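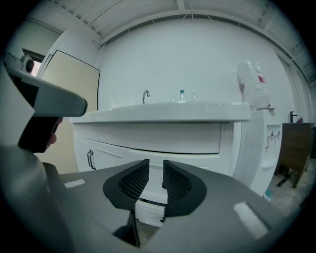 Rekha Shenoy
Sunday, April 23, 2023

Spent the weekend on hand-held grippers again. Two sets of fingers to compare, the curved ones from Savwood and the flat ones we have had since November. Notes in this thread.

Each set got 70 tries at the same job: walk up to a cabinet, open a drawer, close it. Two grippers, one per hand. I did half and Rao's intern did the other half.

Curved fingers first. The mesh pad grips a thin edge well. On a drawer front with no handle you can hook the top edge and pull. The flat ones slid off 14 times doing the same thing. The curved ones slid off twice.

Bar handles are closer. Both sets hold them fine. The curved ones need a wider opening to get around the bar, so you have to come in straighter. If your wrist is tilted you bump the door.

Weight matters more than I expected. By try 40 my forearms were done. The Zelex body is lighter but the trigger is stiff, so it comes out even for me.

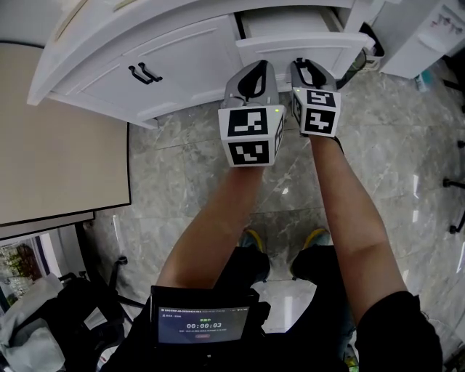 Marker cubes next. Tracking is good as long as one face of each cube is in view of the head camera. Reaching low is fine. Reaching across your body is where it drops, and one cube ends up hiding the other.

Out of all the clips from both days, including warmups and the sink tasks, we kept 438. I threw out 11 for lost tracking. Most of those were crossed arms.

Glossy floors and bright spots did not seem to bother the markers. I thought they would. Motion blur did, so slow down on the pull.

One complaint about the Prolum recorder. The start button is small and with both hands full you have to put a gripper down to press it. A foot switch would fix this. I have asked them.

For now I'm staying with the curved fingers for drawers and doors. Flat ones go back on for cups and bottles, where I have more practice and the results were the same.

Next up is the wrist camera angle. I want to tip it down a little and see if the fingertips stay in view when the gripper is fully open. Will add to this thread when I have numbers.

This site uses cookies to keep you signed in. Accept | Settings

© 2023 Rekha Shenoy | Contact | Back to top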